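Visit report: meteorite curation and asteroid sample analysis at the Tapia laboratory

The Tapia laboratory opened its curation wing to outside visitors in June. The wing handles meteorites and small returned grains of asteroid material, and it supplies prepared sections to groups working on the surface chemistry of metal-rich bodies. The visit lasted most of a day and covered storage, cutting, spectroscopy and the records office.

Storage comes first on the route. Visitors change shoes, put on a coat and hood, and pass through an air shower one at a time. The collection holds 3,347 cataloged pieces, most of them ordinary chondrites. Irons and stony-irons are kept in a separate room under dry nitrogen. Oxygen and humidity are logged at the inlet and outlet of each cabinet line.

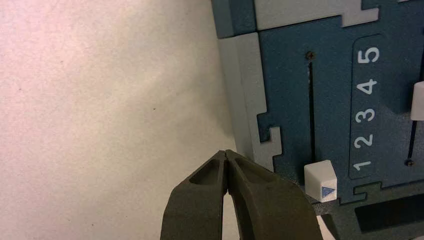 The irons are the reason most research groups write to Tapia. A freshly cut iron surface starts to react with moisture in the air soon after it leaves the saw, and a thin film of hydrated oxide is enough to produce an absorption near 3 microns. That is the same region in which water and hydroxyl are looked for on asteroids. A laboratory spectrum taken from a badly stored sample can therefore suggest water that was never there in space. The staff showed two spectra from adjoining slices of one meteorite, one kept in nitrogen and one left on an open shelf. The second had a clear dip, and the first was nearly flat.

Cutting is done with a wire saw running without water. It is slow. A slice the size of a postage stamp can take a full shift, and the wire is discarded afterward to avoid carrying metal between specimens. Offcuts and dust are weighed and bagged under the parent catalog number. The mass of the slice, the offcuts and the dust is then compared with the starting mass, and any loss above the set limit is written up.

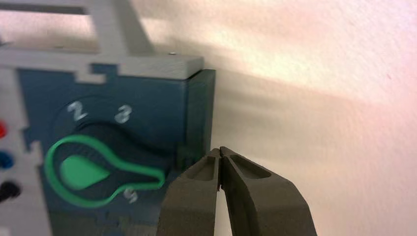

Rotary selector on the panel, with the 2 and 3 positions marked.

The spectroscopy room contains the Turnari bench, an infrared reflectance setup built in house. The sample sits in a small vacuum chamber with a heated stage, and the incidence and emission angles can be changed without breaking vacuum. Sections are baked out for 60 hours before the first measurement. The angles matter because telescopic data arrive at whatever phase angle the orbit happens to give, and metal surfaces are far more sensitive to this than rock powders are.

The current program on the bench is called Grulum. It mixes ground iron with small amounts of carbonaceous chondrite powder and measures how much dark, hydrated material is needed before the band can be detected. The goal is to put limits on how much foreign debris a metallic asteroid might have collected from impacts. Grain size is the main source of trouble. Fine chondrite powder clings to the metal grains and hides more of the surface than its weight fraction would indicate, so each mixture is prepared in 2 size ranges and measured separately. 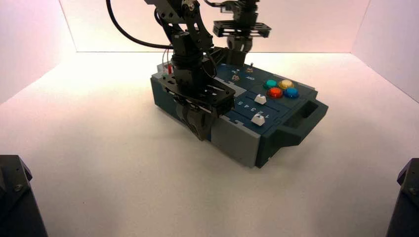
A second series looks at heating. An impact fast enough to excavate a crater should drive off much of the water carried by the impactor, at least near the contact point. Mixtures are held at 500 degrees Celsius, cooled under vacuum and measured again. Results from this series have not been published, and the plots on the wall had their axes covered. The staff would say only that the band changes shape as well as depth.

Data handling was covered in the last hour. Every spectrum is stored with its raw counts, reference scan, stage temperature and chamber pressure. The catalog software, Tostadik, links each file to the slice and to the storage history of the parent piece. Requests for loans go through the same system. A borrower must state the storage conditions at the receiving end, and pieces returned without a humidity log are moved to a secondary cabinet and excluded from infrared work.
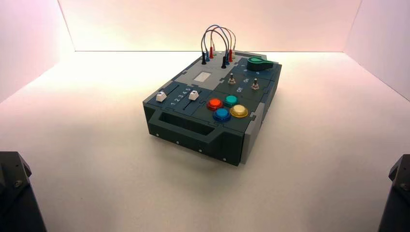 Questions from the group were mostly on calibration. The bench uses a diffuse gold reference, checked against a second one kept sealed. Several visitors asked whether the metal fraction could be judged from infrared data alone. The answer was no. Radar reflectivity and bulk density are needed as well, and both carry large errors for most main-belt objects.

Loan application forms and the sample preparation notes are available from the records office on request.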